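House rules for two arms

I finally sat down and rewrote our bench rules, and I had way more fun than a person should have with a list! The old version was one page from our first month in the Warcombe workshop, and it mostly said "be careful." The new one has 11 rules, and three of them do most of the work.

First up: one arm holds, the other waits. If the right gripper has something in it, the left stays open and keeps to its own side until the object is down. We used to let both arms go for the tray together, and Drideo (our logging tool) has the bumps on record, all 12 of them.

Second, drawers closed before anything moves. An open drawer changes the space the arms have to work in, and it is so easy to forget one after a reset.

Third, leave a landing spot. Whatever goes in the tray, there has to be a clear patch big enough for the next thing. 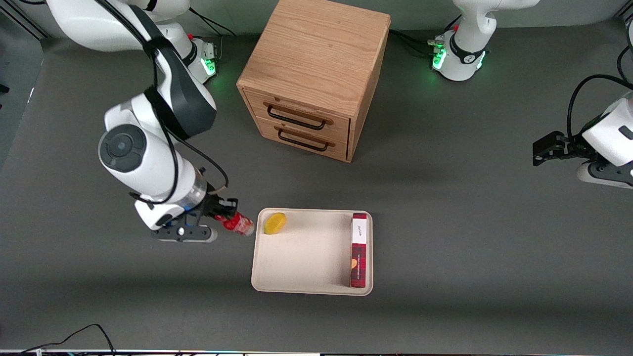
Red bottle in the right gripper, pointed toward the tray, left gripper open, both drawers shut.

I love how much calmer the bench feels now – you can glance over and know whose turn it is. We've logged some 3245 runs with Wurnura, our scheduler, and I'm going back through the old ones to tag which rules each run would have broken. It's slow going, but weirdly addictive.

Still unsettled: cables. The draft says "keep slack off the work area," and I can't decide how much slack counts. If you run a two-arm setup and have a wording you like, please send it over – I'd love to borrow it for the November revision.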